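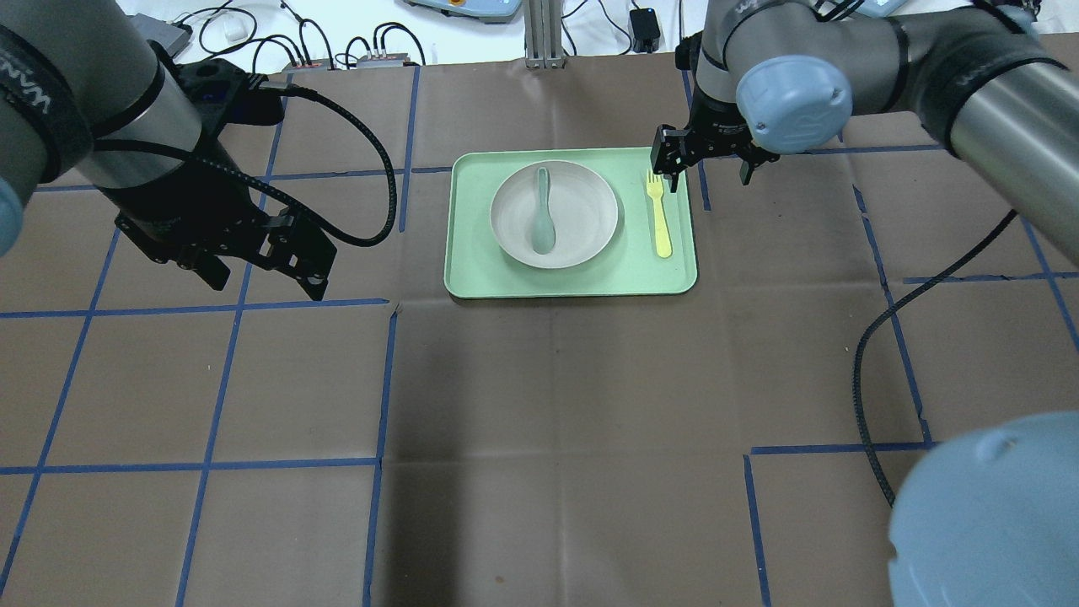

**Handout 4: Setting up and looking after the two-arm table cell**

Robot Cell Practice, notes by Yi-chun Fang. Revised August 20, 2024.

These notes cover the tabletop cell with two arms and parallel grippers. Read them before your first lab slot and bring them with you. The arm manual is on the shelf by the door and is the authority on anything electrical. Where these notes and the manual disagree, follow the manual and tell me.

The two arms are called Indar (left) and Osus (right) in the software, in the log book and on the network. Left and right are always taken from the side of the head camera, looking out over the table. Please use the names in the log. "The left one" has caused trouble before, when the person writing was standing on the far side.

## 1. The table surface

The work area is brown paper laid over the white tabletop and marked out with blue tape. The paper cuts down glare and gives the camera a plain, matte background. The tape gives us cells to place things in.

The grid was laid by hand. The cells are close to rectangular but they are not all the same size, and you should not measure from them. When a task sheet says "tray at the top center," it means the tray sits inside the marked position to within a finger's width. Anything that needs better than that uses the calibration plate, covered in section 4.

Creases in the paper are acceptable as long as they lie flat. A raised fold is a problem for two reasons. A gripper finger coming in low can catch on it, and light objects rock when they are set down across it. Press folds down with the side of your hand before you start. If one springs back up, change the paper.

To change the paper:

1. Park both arms and press the stop.
2. Take the objects off the table and put them in the bin for that task.
3. Lift the old paper from the front edge and roll it toward the post. Keep the roll low so it does not drag on the gripper cables.
4. Wipe the tabletop and let it dry.
5. Lay the new sheet and tape the front edge first, then the sides, then the far edge. Pull it tight as you go.
6. Lay the grid tape using the marks on the table edges.
7. Run the table height check in section 4. Paper and tape have thickness, and a double layer of tape is enough to change how a thin object is picked up.

Do not patch a torn sheet with clear tape. It shines under the lamps.

## 2. Cables

Most stoppages on this cell come from cables. Each gripper has its own cable, and it must have enough slack for the wrist to turn through its full range. That slack has to go somewhere, and on a small table it tends to go where the work is.

Check the following at the start of each slot, with the arms parked:

- The cable leaves the gripper without a sharp bend at the connector.
- The loop near the wrist is free and is not hooked around a finger or a joint cap.
- The loose part of the run lies outside the area the task uses.
- The connector is fully home. Push it in by hand. Do not wiggle it to test it.

Then release the stop and turn the wrist slowly through its range with the jog control, at the lowest speed, while watching the cable and not the screen. You are looking for a point where the loop goes tight. If it does, stop, turn back, and move the nearest clip toward the gripper. Repeat until the whole range is free.

A braided sleeve hides damage to the wire inside it. Feel along the sleeve with two fingers for flat spots. If the gripper drops out only at certain wrist angles, suspect the cable before you suspect the software.

Coiled cable behaves differently. It pulls back when stretched, and over a long reach the pull can be enough to shift a light object it touches. It also swings after a fast move. Keep the task to the side of it where possible, and lower the travel speed if you can't.

The cables and modules on the far side of the table stay where they are. They look untidy and you will want to straighten them. Please leave them alone unless the job is listed in section 6. Every one of those connectors has been pulled out by someone tidying up.

## 3. Gripper check

Both grippers are two-finger parallel type. The fingers move toward each other in a straight line and stay parallel while they do it, which makes checking them simple.

**Zero.** Close the gripper on nothing. The fingers should meet evenly along their length. If they touch at the tips and show a gap higher up, a finger screw is loose or a finger is bent.

**Full open.** Open the gripper and compare the reading with the card taped inside the log book cover. A low reading usually means dirt in the slide.

**Grip.** Set the force to the value on the task sheet and close on the test block. Pull gently downward. The block should not slip.

**Pads.** Look for shiny areas. Clean with a damp cloth, then a dry one. Do not use solvent, which hardens the pad surface.

If you remove a finger, tighten its screws a little at a time, going from one to the other, and finish with the torque driver. Never finish by feel. The threads are in a soft housing and we have already had to replace one.

## 4. Calibration

There are two routines. The short one is the table height check and takes a few minutes. The long one is the full camera-to-arm calibration. Do the short one at the start of each day and after any paper change. Do the long one after the camera, the post or an arm base has been touched, and otherwise once at the beginning of September.

**Table height check**

1. Clear the table.
2. Start the routine for Indar. Keep your hand on the stop.
3. The arm touches down gently at each point on the list. Watch for any point where the paper moves or lifts.
4. Repeat for Osus.
5. Compare the two sets. If the arms disagree by more than 2 mm at any shared point, do not run a task. Note both values in the log and find me.

**Full calibration**

Mount the calibration plate in the Indar gripper and run the routine named `tutuvau_full`. It moves the plate through 118 poses and takes around 80 minutes. Nobody should lean on the table during that time. When it finishes, move the plate to Osus and run it again. Save both result files before closing the program, as the second run does not save itself.

## 5. Setting up the tableware task

The practice task for this handout uses a tray, a plate, a spoon and a fork. It is a good first task because the objects are light and cheap, and because a fork is harder to pick up than it looks.

Place the tray first and square it by eye against the nearest tape line. The plate goes on the left half of the tray. The spoon goes in the plate with its handle toward the camera side. The fork goes on the tray to the right of the plate, tines away from the camera side.

Indar waits open to the left of the tray. Osus takes the fork. Its approach has three stages:

- **Hover.** The gripper stops above the fork with the fingers on either side of it. This is where you check alignment. Look from the side as well as at the camera view, as the view from the head makes height hard to judge.
- **Descend.** The arm moves straight down at low speed. The fingers must reach lower than the top of the fork but must not press on the tray.
- **Close.** The gripper closes at low force. A fork that is slightly turned will rotate into line as the fingers meet it. A fork that is badly turned will be pinched by one corner and swing.

Set the hover opening only a little wider than the fork. Students tend to open the gripper fully, and then a finger comes down on the plate rim. If the rim is in the way even with a narrow opening, move the plate, and write the new position on the task sheet.

Common faults at this stage:

| What you see | Look at first |
|---|---|
| Fingers land to one side of the fork every time | Camera calibration |
| Fingers land to one side only sometimes | Tray has shifted, or cable is pulling the wrist |
| Tray slides on contact | Descend height too low |
| Fork lifts, then drops | Pads, then grip force |
| Gripper does not close | Connector at the wrist |
| Arm stops during descent with a force fault | Raised fold under the tray |

Work down one cause at a time. Change one thing, run the pick again, and write down the result before changing the next.

## 6. Jobs you may and may not do

Students may change the paper and grid tape, clean and replace finger pads, move cable clips, replace a gripper cable with the power off, and run both calibration routines.

Please call me for anything inside an arm, any joint cap that is cracked or loose, any damage to a power adapter or its lead, and any change to the post or what is mounted on it. A cap that has come loose is not cosmetic. It keeps dust and tape scraps out of the joint.

Replacement pads and cables are in the drawer labeled Tănase, after the supplier. Write down what you take. If you take the last one, put the empty bag on my desk.

## 7. Closing down

Move any held object to the tray and open the gripper before parking. Park Indar first, then Osus, as their parking paths cross near the post. Press the stop, switch off at the control box, and then close the program.

Log entry for each slot: your name, the arm or arms used, the height check values, any fault and what you changed. If you changed nothing, write "no change."

**For the next session:** bring the log page from your first ten fork picks, with the hover opening you used for each one. We will compare them and settle on one value for the group.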